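Hand gripper build, shirt folding rig: pre-use inspection with comments

Filled in by: Deepak Yadav
Date: 09/09/2019
Unit: Pindent hand gripper, blue pads, second build
Bench log: Skedow sheet 354

Marks: OK, FIX, or DOUBT. I use DOUBT a lot. The plan calls this design "ready for daily use" and I have yet to see a daily use it was ready for.

1. Frame and fasteners

1.1 Large pivot pins seated, both sides. OK
Comment: Checked with a fingernail, then with a driver. The Mellor instructions say a fingernail is enough. I don't believe that.

1.2 Four small pins at the upper joints, no side play. DOUBT
Comment: Left pair has a little wobble. Forum opinion is that it "wears in". Things wear out, in my experience. Recheck after the next long run.

1.3 Housings closed, no gap along the seam. OK

1.4 Arms move freely through the full stroke, no rubbing on the housings. OK
Comment: Was FIX in July. Filed down one burr and it went away. The printed part has the same burr every time, so don't expect a spare to be any better.

2. Pads and jaws

2.1 Pads clean, no glue on the gripping face. OK

2.2 Pads close evenly from tip to root. FIX
Comment: Paper strip test slips at the root. It will still pick up cloth, and that is how people end up never fixing it.

2.3 No sharp edge that could snag knit fabric. OK
Comment: Ran an old sock over every edge.

2.4 Open jaws clear the work before the first grip. OK

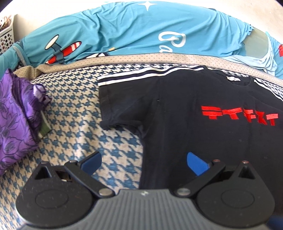 Item 2.4, jaws open over the black T-shirt, shirt still spread out.

3. Work surface and test garment

3.1 Cloth under the shirt stays put when the shirt is pulled. DOUBT
Comment: I work on the houndstooth cover with other fabric bunched up behind it. Fine for slow moves. I would not trust any timing figures from a surface this soft, including mine.

3.2 Garment empty: pockets, pins, tags with staples. OK
Comment: T-shirt, so no pockets. The neck label is small and white.

3.3 Lint and loose thread picked off before grip tests. FIX
Comment: There's a pale speck on the black. Small, but lint on the pads is exactly what spoiled the last set of grip readings.

3.4 Print on the chest kept away from the pads. DOUBT
Comment: The red lettering is right where a sideways fold wants to land. The Wareo pad sheet says "safe on all prints". It doesn't say who tried it or on what.

4. Folding pass

4.1 Side of the shirt brought in over the chest, fold lies without a ridge. OK

4.2 Pads placed on either side of the cloth edge before closing. OK
Comment: One pad on the shirt, one just past it. If both are on the cloth you get a pinch in the middle and the fold walks.

4.3 Second tool kept clear of the first. DOUBT
Comment: No collision so far in 161 passes. I don't count that as proof. Keep the left one at the sleeve until the right one has let go.

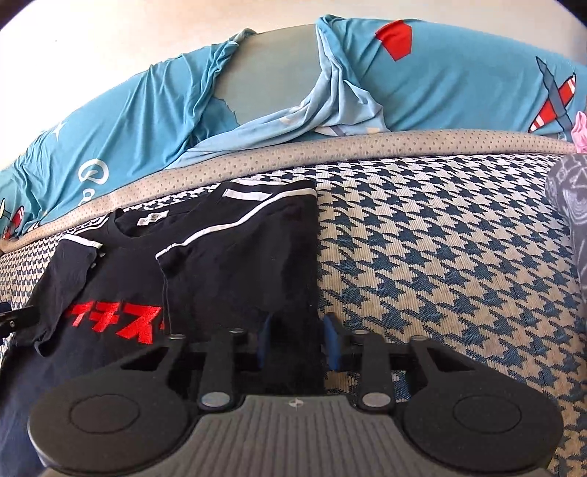 5. Wear log

5.1 Cycle count written down. OK
Comment: 1,932 closings on these pads. The listing promised far more than that before a change, with no test behind it that I could find.

5.2 Failed grips written down, with the cause if known. FIX
Comment: 55 on the sheet, and almost half have nothing in the cause column. My own fault. "Slipped" is not a cause.

5.3 Spare pads on the shelf. OK
Comment: One pair, same batch as the ones fitted, so whatever is wrong with these is probably wrong with those too.

6. Result

Slow folding on T-shirts: allowed.
Anything with buttons or a zipper: not allowed until 2.2 is closed.
Leaving it with someone who hasn't read this sheet: not allowed.

Open items: 1.2, 2.2, 3.1, 3.3, 3.4, 4.3, 5.2

Signed off for slow work only. D. Yadav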